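Community Help: Film and Screen Projects

Can backers of a crowdfunded short be offered a share of any profit?

Asked by Natália Vondráček

I am the producer of a 16-minute short drama with the working title Vimby, which is to be shot in two locations in July. Our production budget has been met in part by a small arts grant, and we intend to raise the balance through a public campaign on a rewards-based site. Our director would like to offer a percentage of any future licensing revenue to those who contribute $2000 or more, in addition to the customary credit and a private link to the finished film.

I would be grateful for guidance on two matters. First, is such an offer permitted on an ordinary rewards campaign? Second, if it is not, what may reasonably be offered to larger contributors in its place? We are an unincorporated group of four and have not yet engaged a lawyer.

3 answers

Answer from Eduard Kollár (accepted)

An offer of a share in revenue or profit should not be placed on a rewards campaign without legal advice. A contributor who receives a credit, a download or a poster is generally treated as a purchaser or a donor. A contributor who is promised a financial return may be treated as an investor, and the offer may then fall under securities law. The rules differ between jurisdictions, and many rewards sites prohibit financial returns in their own terms of use. Those terms should be read in full before the campaign page is drafted.

An unincorporated group faces a further difficulty. There is no legal entity to hold the rights in the film, to enter into agreements or to receive the funds, and the members may find themselves personally liable for what has been promised. I would recommend that a company or an incorporated association be established, and that the writer, director and composer assign the necessary rights to it in writing, before any money is accepted.

As to the second question, the following have been well received on campaigns I have administered:

An associate producer credit, with wording agreed in advance
Attendance at a cast and crew screening
A copy of the shooting script, signed by the principal cast
A day on set, subject to insurance
A small prop or item of set dressing, dispatched after picture lock

Please note that physical rewards carry postage and labour costs. My last campaign, for a children's film named Bukell, had 506 backers, and postage was the largest item we had failed to budget for. Props should also be retained until the editor has confirmed that no pick-ups are required.

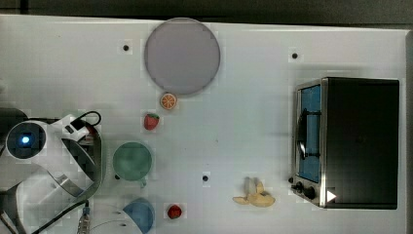 Toy kitchen pieces, including a plate, a cup, an orange slice and a strawberry.

Answer from Romana Tóth

I agree with the above. The grant agreement should also be checked — some funders require that they be notified of any other source of finance, and some specify the order in which credits appear.

Answer from Juraj Vávra

We simply thanked everyone in the end titles and had no complaints. Keep a proper spreadsheet of names and preferred spellings.

Last updated September 15, 2026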